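검은 장식장 위, 작은 상자 두 개로 정리하는 법

최종 수정: 2019년 2월 25일 월요일

거실이든 현관이든 집집마다 꼭 하나씩 있지요. 처음에는 깨끗했는데 어느새 열쇠며 영수증이며 건전지며 다 쓴 볼펜까지 올라앉아 있는 가구 윗면 말이에요. 저희 집은 검은색 장식장이 그랬습니다. 이사 올 때 들인 뒤로 윗면 색을 제대로 본 날이 손에 꼽을 정도였는데, 지난 12월에 큰맘 먹고 싹 치우고 나서 지금까지 그럭저럭 유지하고 있어요. 몇 분이 방법을 물어보셔서 이참에 순서대로 적어 둡니다. 대단한 기술은 없고요, 오후 한나절 차 한 잔 옆에 두고 하시면 됩니다.

준비할 것
- 마른 극세사 천 한 장, 살짝 적신 천 한 장
- 부드러운 붓(저는 안 쓰는 화장용 붓을 씁니다)
- 뚜껑 있는 회색 계열 상자 2개
- 얇은 펠트 스티커
- 임시로 물건을 쏟아 둘 쟁반이나 넓은 바구니

1단계. 일단 전부 내려놓기

아까워도 하나씩 고르지 마시고 몽땅 쟁반으로 옮겨 주세요. 저도 처음에는 올려 둔 채로 이리저리 밀어 가며 정리해 보려고 했는데, 그러면 결국 자리만 바뀌더라고요. 쟁반에 모아 놓고 보면 '이게 왜 여기 있지?' 싶은 것들이 절반은 나옵니다. 저희 집에서는 짝 없는 장갑이랑 작년 달력, 그리고 어디 것인지 아직도 모르는 나사가 한 줌 나왔어요. 나사는 지금도 못 버리고 공구함에 넣어 두었습니다.

쟁반의 물건은 날마다 쓰는 것과 가끔 찾는 것으로만 나누세요. 나머지는 제자리로 돌려보내거나 버리면 됩니다. 분류를 너무 잘게 하면 상자가 자꾸 늘어나고, 상자가 늘어나면 또 올려놓을 데가 없어져요.

2단계. 검은 윗면 닦기

검은 가구 써 보신 분들은 아시겠지만 먼지가 정말 잘 보입니다. 흰 가구였으면 일주일은 모른 척할 수 있었을 텐데 말이지요! 그래서 닦는 순서가 조금 중요해요.

먼저 붓으로 뒤쪽 단과 아랫면이 만나는 구석을 쓸어 주세요. 윗면이 계단처럼 한 단 올라간 장식장은 그 모서리에 먼지가 제일 많이 모입니다. 그다음 마른 천으로 높은 단을 왼쪽에서 오른쪽으로 한 번에 밀고, 낮은 면을 같은 방향으로 밀고, 마지막에 앞쪽 턱을 훑어 내립니다. 젖은 천은 손자국이 남은 자리에만 쓰시고 바로 마른 천으로 닦아 주세요. 무광 표면은 빙글빙글 문지르면 그 자국이 햇빛 들 때 그대로 보이더라고요. 저는 그걸 모르고 정성껏 원을 그리며 닦았다가 오후 내내 다시 닦은 적이 있습니다.

3단계. 상자 고르고 손질하기

상자는 너무 크지 않은 것이 좋습니다. 크면 넉넉해서 좋을 것 같지만, 빈자리가 보이면 사람 마음이 꼭 뭘 더 넣고 싶어지잖아요. 색은 회색을 권해 드려요. 검은 가구에 흰 상자를 올리면 그것만 동동 떠 보이고, 검은 상자는 저녁에 불을 낮추면 어디 있는지 안 보입니다. 제가 자주 들르는 생활용품 가게 Gradero의 시녜 베스테르베리 씨도 가구보다 두세 단계 밝은 색을 고르라고 하셨는데, 해 보니 그 말씀이 맞았어요.

올리기 전에 넓은 면만 닦지 마시고 좁은 옆면까지 꼭 한 번 살펴보세요. 밝은 곳에서 비스듬히 기울이면 작은 점 같은 얼룩도 금방 눈에 들어옵니다. 매끈한 물건일수록 그런 게 하나만 있어도 자꾸 신경이 쓰이거든요. 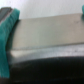
4단계. 바닥에 펠트 붙이기

상자 바닥 네 귀퉁이에 펠트 스티커를 붙입니다. 귀찮아서 건너뛰고 싶으시겠지만 이건 꼭 해 주세요. 상자를 당겼다 밀었다 하다 보면 검은 표면에 가는 흠집이 생기고, 한번 생기면 지워지지 않습니다. 스티커는 가장자리에서 살짝 안쪽으로 들여 붙여야 옆에서 봤을 때 표가 안 나요. 저는 Plislow에서 나온 얇은 원형을 쓰는데, 한 장씩 떼기가 영 어려워서 핀셋이 있으면 편합니다. 붙인 다음에는 손바닥으로 꾹 누르고 잠깐 기다려 주세요. 그 사이에 차를 새로 우리시면 딱 좋습니다.

5단계. 앞뒤로 자리 잡기

상자를 나란히 놓을지 앞뒤로 놓을지는 취향인데, 단이 있는 장식장이라면 앞뒤 배치를 한번 해 보세요. 가끔 찾는 물건이 든 상자는 뒤쪽 높은 단에 올리고, 날마다 쓰는 물건 상자는 그 앞 낮은 면에 둡니다. 진한 회색을 뒤에, 밝은 회색을 앞에 두면 깊이가 생겨서 가운데가 한결 차분해 보여요. 두 상자의 중심을 얼추 맞추는 것만 신경 쓰시고, 자까지 꺼내실 필요는 없습니다. 몇 걸음 물러나서 보고 마음이 편하면 된 거예요.

앞 상자를 너무 턱 가까이 당기지는 마세요. 지나가다 소매에 걸립니다. 그리고 양옆은 비워 두시고요. 저는 허전할까 봐 왼쪽에 작은 화분을 놓았다가, 화분 옆에 가위가 오고 가위 옆에 우편물이 오는 걸 보고 도로 치웠답니다.
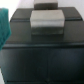 6단계. 일주일에 한 번 손보기

저는 주말 아침에 환기하면서 같이 합니다. 상자를 들어 올려 아래를 마른 천으로 한 번 밀고, 앞 상자를 열어 영수증만 꺼내 버려요. 뒤 상자는 계절 바뀔 때나 열어 봅니다. 벽이 흰색이면 상자 뒷면이 벽에 쓸리지 않게 손가락 하나 들어갈 틈을 남겨 주세요. 저희 집은 예전 액자 자국 지우느라 고생을 좀 했거든요.

자주 받는 질문

뚜껑 없는 상자도 되나요?
됩니다. 다만 먼지가 안으로 들어가고 속이 다 보여서, 저는 뚜껑 있는 쪽이 마음 편했어요.

식구들이 자꾸 위에 뭘 올려놔요.
저희도 그래요. 올려놓은 물건은 잔소리 없이 앞 상자에 넣어 버리세요. 찾으러 와서 한두 번 뒤져 보면 조금씩 줄어듭니다. 친구 디네시는 아예 현관에 식구별로 고리를 달았다고 하니 그 방법도 괜찮겠네요.

유광 가구도 순서가 같은가요?
네, 같은데 붓을 더 부드러운 걸로 쓰시고 젖은 천은 꼭 짠 다음에 대 주세요.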